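4. Poner la mesa: ejercicio de servicio individual

Si ha llegado hasta aquí, enhorabuena, porque a Kalkidan Kumsa y a mí nos costó un mes de febrero entero. ¿Puede ya una máquina poner la mesa? A ratos, y con mucha paciencia.

1. Extienda el mantel individual y deje el plato encima.
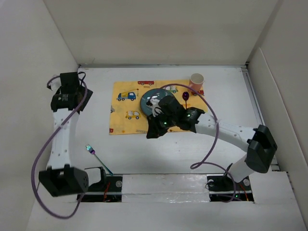

Fig. 1. Los dos brazos, con plato, vaso, cuchara y tenedor.

2. Cargue en Clorby la rutina 1519 y pulse Inicio, sin prisas. 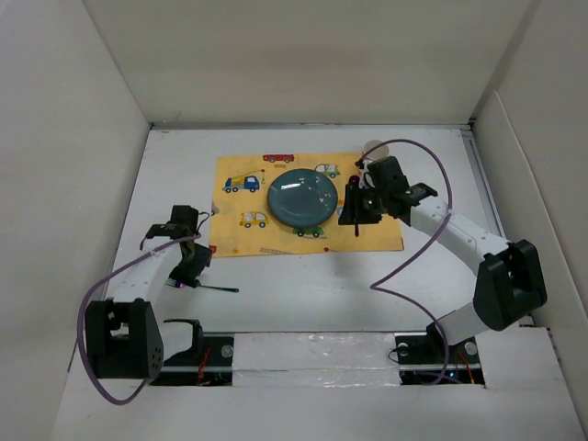
3. Espere a que ambas pinzas se detengan antes de acercar la mano.

PRECAUCIÓN: vigile los cables; no deben engancharse en el plato.

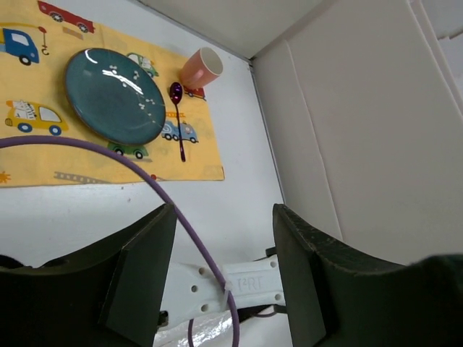 Última modificación de esta página: febrero

4. Si el vaso se vuelca, pulse Pausa, enderécelo usted mismo y reanude.

NOTA: la cuchara sigue siendo lo más difícil.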